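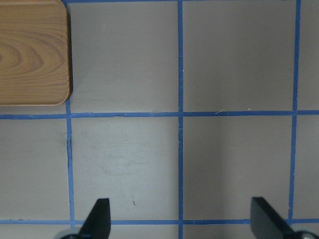
Abb. 1: Blick der Handgelenkkamera auf das Klebebandraster, oben links der Holzblock, unten die beiden gespreizten Greiferfinger.

Einheit 3: Demonstrationen sammeln

Letztes Mal haben wir uns angesehen, wie eine Policy aus Beispielen lernt. Jetzt geht es um die Beispiele selbst, und das ist für mich der schönste Teil des ganzen Kurses — man sitzt am Arm, führt ihn zum Block und merkt nach kurzer Zeit, wie viele kleine Entscheidungen in einer einzigen Greifbewegung stecken!

Begriffe
Episode: eine vollständige Aufzeichnung vom Startsignal bis zum Ablegen.
Beobachtung: Kamerabild plus Gelenkwinkel zu einem Zeitpunkt.
Aktion: das, was der Mensch am Leader-Arm in diesem Moment vorgibt.

Wozu das Raster?
Die Zellen aus blauem Malerkrepp geben uns Startpositionen, die sich aufschreiben und wiederholen lassen. Wer den Block immer dorthin legt, wo die Hand gerade hinfällt, landet fast immer in der Mitte (bitte einmal ausprobieren, es ist verblüffend). Die Policy lernt dann die Mitte und sonst wenig. Im Projekt Firnwood liegen bisher 852 Episoden vor, davon viel zu viele aus den inneren Zellen. Die Randzellen sind also eure Chance!

Das Band muss nicht schnurgerade kleben. Kleine Wellen und Fransen stören nicht, solange die Zellen eindeutig bleiben. Allerdings sieht das Netz das Band mit. Wechselt später der Untergrund, kann die Erfolgsrate einbrechen. Darum nehmen wir einen Teil der Episoden ganz ohne Raster auf.

Ablauf einer Episode
1. Zelle aus der Liste ziehen, Block hineinlegen, Drehung variieren.
2. Arm in Grundstellung, Greifer auf.
3. Aufnahme in Tuta starten, zügig und gleichmäßig führen.
4. Nach dem Ablegen kurz stillhalten, dann stoppen.
5. Ergebnis eintragen: gelungen, misslungen oder Korrektur.

Korrekturen bitte behalten! Ein Griff, der erst danebengeht und dann doch sitzt, zeigt der Policy einen Weg zurück. Leerlauf am Anfang und Ende schneidet Cropper später weg.

Zur Übung
Jede Gruppe nimmt 13 Episoden auf, mindestens die Hälfte davon mit dem Block am Bildrand wie in Abb. 1. Überlegt vorher: Welche Information fehlt der Kamera, wenn der Block nur teilweise sichtbar ist, und woher könnte sie stattdessen kommen? Stichworte dazu in die Gruppenmappe, wir fangen beim nächsten Termin damit an.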